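Re: [marblers] Alum, again (and the Goltico blues)
From: Charito Quiambao
Oct 19, 2026

On the matter of alum, Cillian Mac Giolla wrote:

> I have now ruined 30 sheets in a row and would like someone to
> tell me it's the paper. I mix the alum fresh, sponge it on, stack
> the sheets under a board and use them the next morning. The
> pattern goes down beautifully and then half of it slides off in
> the rinse, always the blue half. The reds stay put. The paper is
> the Lasau text weight that everyone here was so pleased with
> last year. The blue is Goltico. Size is carrageenan, a day old.
> What am I doing wrong, and please don't say "everything."
>
> Cillian

Cillian,

It's the paper. There, you have what you asked for, and you can stop reading if you like.

For anyone still with us: it may also be the alum, the blue, the sponge, and the board. I had the sliding blues for most of September and changed one thing at a time, as Bríd is always telling us to, and it was every bit as dull as it sounds. I went through 100 sheets. My recycling has never looked so festive.

The Lasau first. My old ream and my new ream do not behave the same way. The old one takes alum evenly and lets you know which side you did by going a little crisp. The new one drinks it up in some spots and shrugs in others. I suspect more chalk in the sheet, which alum hates, but I have no lab, only a grudge. Try a few sheets of something you trust before you blame your hands. I used up the last of my Heffernan for this and it hurt.

Then the stacking. Overnight under a board is fine in a dry room. In my basement it's too long, and the sheets in the middle of the pile were worse than the ones on top. I now leave them under the board for an hour and marble the same afternoon. If you must hold them overnight, hang them first and press them after. Aoife Ní Bhriain does it the other way around and gets perfect sheets every time, so make of that what you will.

The blue. Goltico blue goes on like a dream because it spreads like gossip, and a color that spreads that thin doesn't have much to hang on with. Put it down first, while there's still nothing on the bath, and it will run to the walls. Put it down third or fourth and it has to squeeze in where it can, and it stays darker. I also stopped adding ox gall to it. It doesn't need encouragement. The Jemness blue is better behaved, duller, and costs more, like several people I've worked for.

And rinse gently. I mean a slow pour from a pitcher down a tilted board, then stop. I watched Chin-lung Mak do it once at a workshop and he used less water than I put in a cup of tea. I had been going at mine like I was washing a dog.

Bríd Brophy asked off list whether anybody still wants the swap folder to go around this winter. I do. There were 8 of us last time and 184 sheets, a fair number of them from Aoife, who should perhaps be let out more. Please write your paper and your alum strength on the back in pencil. "Nice one!" is lovely to read but it can't be repeated in a tray.

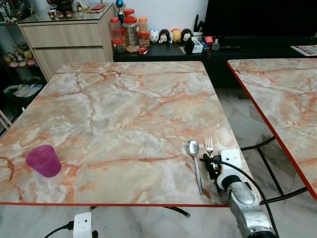
My own sheets for the swap are going to be a stone pattern, with the veins done properly for once. Mine have always come out as tidy little nets, all the same width, like the stocking on a bank robber. What I'm after is nearer the branching on this tabletop, where the orange, rust and brown go cracking off across the pale gray whichever way they please. I think that means fewer drops of the last color, thrown harder and from higher up, and leaving the vein colors alone once they're down. The pink I can live without. If someone has managed an uneven vein on carrageenan without a stylus, please say how, and say what you throw with. I've been using a broom-straw whisk and it's shedding into the tray.

Charito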